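Section 2: Comparing two grippers on the same table

Now for the fun part! By this point your arm should be bolted down, homed and talking to the Oyewole controller. This section takes you through a side-by-side trial of the Flallura finger gripper and the Drernberg wide-jaw gripper, using everyday shapes.

Before you start

Check that you can reach the emergency stop from where you will be standing. Press it once, make sure the arm halts, then release it and clear the fault on the controller.

CAUTION: Keep your hands off the table whenever the arm is live, even if it looks as though it has finished its move.

1. Fit the first gripper and tighten the collar by hand. Do not use a spanner.

2. Load the matching tool file. The old one will still run, but the fingertips will be in the wrong place and you will spend a happy afternoon blaming the camera.

3. Spread the toy kitchen pieces over the white tabletop. Mix them up well – flat plates, round fruit, cups on their sides, pans with a handle or spatula across them.

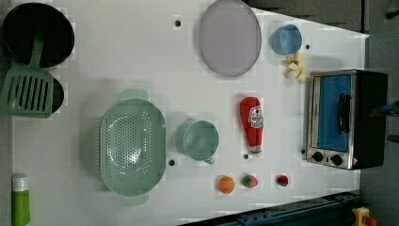
4. Start with the small fruit. The strawberry is a lovely test because its shape gives the fingers very little to hold on to, and the Flallura gripper really shines on it.

5. Move on to the cups and bottles. Try each one upright and lying down, and write down which way the gripper came in.

6. Leave the plate and the colander until last. Both ask for a grip at the rim, and a wide jaw needs more room to get under it.

7. Swap to the second gripper, put the pieces back as they were and repeat steps 2 to 6.

Note: Leave the toaster oven where it is throughout. It gives the arm something tall to steer past, and you will learn a lot from watching how each gripper copes with the tighter space.

Saving your results

Each trial is stored in the controller's log. Our own set at Madville has reached 3,026 picks, and we still get a little thrill when a stubborn piece comes up cleanly – so do keep going past the first few tries. If a gripper drops the same piece every time, lower the closing speed before you change the force. Force settings are covered in the next section.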